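Cleaning a .22 rifle after a range day: how often?

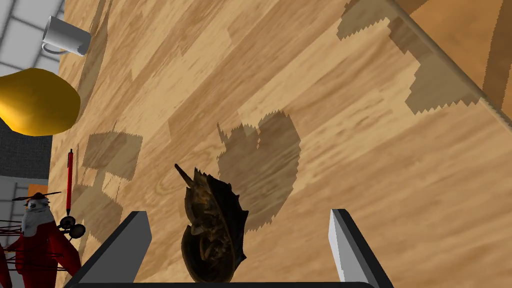

How often should a .22 rifle be cleaned if it only goes to the range?

Every few trips is plenty for most people. Wipe down the bolt and chamber area each time, and leave the bore alone until groups open up or rounds get hard to chamber.

I shoot at the Ogola range, usually 2 trips a month, and I've had the rifle since November. The club handout says to scrub the bore every time, but the guy at the Zernis counter told me that would wear out the barrel. Which is it? I use plain lead ammo, no copper wash.

Answer 1
Depends on the ammo. Mine starts to get sticky after more than 30 magazines, and then I pull the bolt and clean the chamber with a nylon brush and a little solvent. For the bore I run 3 patches, one wet and two dry, and stop there. Use a coated rod or a pull-through and go from the chamber end if your action lets you. Most of the damage I've seen was at the muzzle from people sawing a bare steel rod back and forth. Make sure it's unloaded before you start, magazine out, chamber checked.

Answer 2
every time. takes 20 minutes. my dad did it that way and his still shoots fine

Answer 3
Check the manual first, some semi-autos want the action cleaned a lot more than a bolt gun does. Also go easy on the oil. Too much in the chamber picks up grit. I switched to Gruster oil last year and can't tell any difference from the old stuff.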